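Chapter 4

Where the Examples Come From

Ask a vendor how a robot learned to pick things up and you will hear a number. Skirkent, whose arms are sold to small packing shops, says 2000 demonstrations. Its rival Wotberg says 2852. The numbers are probably honest. The trouble is that a number of demonstrations tells you very little until you know who gave them, on what table, with which objects, and what was thrown away before anyone started counting.

This chapter is about that earlier part of the work. Most books on robot learning give it a page or two and then hurry on to the network, as if the examples had arrived by mail. We will spend the whole chapter on it, and we will be harder on it than is usual. If you have already collected data of your own, you may find some of your own habits described here. They are described because I had them too.

Start with what one example is. In the setups we discuss, a person guides the arm through a task while the system records two streams: what the cameras see, and what the arm is told to do. A single run of this kind is called an episode. The learner is later asked to produce the second stream from the first. Nothing in this arrangement tells it what the task is. It has no idea that the block matters and the shadow of the block does not. If the shadow is easier to follow, it may well follow the shadow.

The view from the wrist is often offered as the cure. A camera mounted near the fingers moves with them, the argument goes, so it records what matters for grasping and leaves out the clutter of the room. There is some truth in that. But look at what such a camera really delivers before you accept the argument whole.

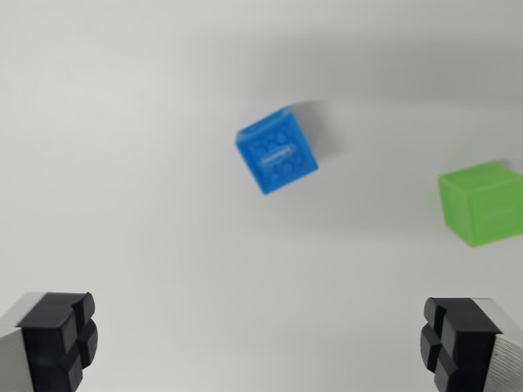

Figure 4.1. Wrist camera view over a white tabletop. The blue cube is blurred; the green cube at the right is sharper. Both finger tips are in view, with neither cube between them.

Consider how much a learner could take from Figure 4.1 that its teacher never meant to put there. The table is white and has no markings. A system trained only on views like this one could find a block by looking for any patch of strong color, and it would score well right up to the day somebody laid a patterned cloth on the table. Nor can a single picture settle which cube the person was going for. You may feel sure it was the blue one, as it lies more or less midway between the fingers. That is a guess, and the learner has to make the same guess with less to go on.

The blur deserves a word as well. Students often want to delete blurred images, and some published recipes tell them to. Think before you do it. If the camera will give blurred views when the robot is working by itself, a learner raised only on sharp ones has been prepared for a different job.

Then there is the question of who is guiding the arm. The Motthorpe block set, which we use in the exercises, has 2409 episodes. The first release did not say how many people produced them. Anselmo Quintana went back through the session logs and found that 1000 had been recorded by the same operator, who nearly always came at the block from the left. Models trained on the set did likewise, even when the left side was blocked. Several papers had reported this as a weakness of the learning method. It was a fair copy of one person's way of working.

I don't want to suggest that more operators will fix everything. The Harahap group tried that, and got episodes that disagreed with each other: one person slowed down near the block, another went straight in, a third stopped to think. A learner that averages these may do something none of them would have done. Variety has a price, and we will try to work out what it is in Section 4.3.

Before reading on, find a description of any robot data set you can get hold of and write down the following.

Who guided the arm, and how they were trained to do it.
Which episodes were dropped, and by what rule.
Whether failed attempts were kept.
What stayed the same in every episode without anyone having chosen it.

The last will almost certainly be missing, and you will have to work it out from the recordings. Keep your notes. We will need them in Section 4.2, where we take the Motthorpe set apart episode by episode.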